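件名：デマンド値の記録と請求書の最大需要電力が合わない件
区分：電力契約・料金／問い合わせ
状態：対応中
起票者：Ánh Bùi（Luller 設備管理）
担当：Tài Lò（Wivaris 法人サポート）
起票日：2024年4月16日

Ánh Bùi
先月分の請求書で、最大需要電力がこちらの監視装置の記録より高くなっています。監視装置はGilicoの据置型で、受電盤のパルスを分岐して取っています。装置の画面でも、書き出したCSVでも、請求書にある値に届いた時間枠は一つも見つかりません。基本料金はこの先ずっとこの値に引きずられるわけですから、「計器の値が正です」の一言で済ませるつもりはありません。根拠になる30分ごとのデータを出してください。

Tài Lò
お問い合わせありがとうございます。Wivarisの担当のTài Lòです。請求に用いる最大需要電力は送配電側の計量器で計測された値です。お客様設置の監視装置とは計測方法が異なるため、差が生じる場合がございます。まずは監視装置の時刻設定をご確認いただけますでしょうか。

Ánh Bùi
時刻は最初に見ました。ずれはありません。それに、時刻がずれていれば枠の切り方が変わって値が動くという理屈はわかりますが、それで説明がつくのは負荷が急に立ち上がったときだけでしょう。該当日のうちの負荷はほぼ平らです。平らな負荷をどこで区切っても、山は出てきません。
30分値の件、返答がありませんでした。再度お願いします。

Tài Lò
失礼いたしました。30分値は取り寄せの手続きに入っております。並行して、次の点をお知らせください。
・監視装置に設定されているパルス定数
・変流比および変圧比の設定値
・監視装置の直近の設定変更の有無

Ánh Bùi
パルス定数は1000で入っています。銘板と照合済み。比率のほうは施工会社のTrịnhが入れたもので、うちでは触っていません。設定変更の履歴を見たら、請求期間の途中に一回だけ再起動の記録がありました。停電ではなく、装置だけが落ちて戻っています。理由は不明です。
先に言っておきますが、「再起動があったのなら装置の記録は信用できない」という結論には飛びつかないでください。再起動の前後で欠けているのは3枠だけで、それ以外は連続しています。

Tài Lò
ご連絡ありがとうございます。30分値のデータを受領しましたので添付いたします。請求書の最大需要電力に該当する枠は、ご指摘の欠測の3枠のうちの一つと一致しておりました。

Ánh Bùi
データを確認しました。確かにその枠だけ飛び抜けています。前後の枠は当方の記録と揃っているので、比率の設定違いという線は消えたと見ていいですね。そこは認めます。
ただ、話がうまくできすぎている気がします。装置が落ちていた時間にだけ山が立つ。考えられるのは、何かの大きな負荷が入って装置の電源が瞬間的に下がり、落ちたという筋書きか、パルスの分岐のところで何かが起きて両方おかしくなったという筋書きか。前者なら請求は正しい。後者なら正しくないかもしれない。今のデータではどちらとも言えません。

Tài Lò
計量器側には異常の記録が残っていないことを確認しております。当該時間帯に起動された設備にお心当たりはございますでしょうか。

Ánh Bùi
「異常の記録がない」は「異常がない」とは違います。どの項目を確認した上での回答なのか書いてください。
設備のほうは現場に聞きました。コンプレッサーは通常運転、乾燥炉は止めていた。冷凍機の4号機だけ、運転日誌の記入が抜けています。担当は動かしていないと言っていますが、日誌がない以上、私もそれを丸のみにはしません。冷凍機単体の記録を取り寄せています。 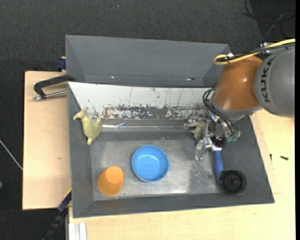

それと、御社の営業から、この件とは別に需要抑制のプランの案内が来ました。契約電力を600まで下げられるという試算付きです。今の最大需要電力がなぜ出たのかわかっていない段階で、何を根拠に下げられると計算したのか理解できません。試算の前提を見せてもらえないなら検討もしません。

Tài Lò
ご案内の時期が適切でなく申し訳ございません。営業部門には、本件の調査が終わるまで控えるよう伝えました。
計量器の確認項目ですが、内部時計、欠相、電源断履歴、自己診断の結果を確認しております。いずれも記録なしでした。パルス出力部については遠隔で確認できず、現地での点検が必要となります。

Ánh Bùi
ようやく具体的な返答になりました。パルス出力部の現地点検を希望します。立会いは私がします。費用がどちらの負担になるかは、点検の日取りを決める前に書面でください。過去に別の会社で、点検後に請求が来たことがあります。
Trịnhにも分岐ユニットの取付記録を出すよう頼みました。返事はまだです。

Tài Lò
承知いたしました。費用負担の条件を書面でお送りします。計量器に起因する不具合と判明した場合の請求訂正の手順も、あわせて記載いたします。

Ánh Bùi
冷凍機の記録が届いたので追記します。4号機は該当の枠で起動していました。手動です。日誌に書かなかっただけのようです。
ただ、冷凍機一台の定格を足しても、請求書の値にはまだ足りません。山の大部分は説明できましたが、残りがあります。残りの分まで冷凍機のせいにされるのは困るので、現地点検の依頼は取り下げません。チケットはこのまま開けておいてください。

Tài Lò
かしこまりました。状態は「対応中」のままといたします。点検は6月の定期作業より前に行えるよう調整しており、候補日は費用の書面と同時にご連絡いたします。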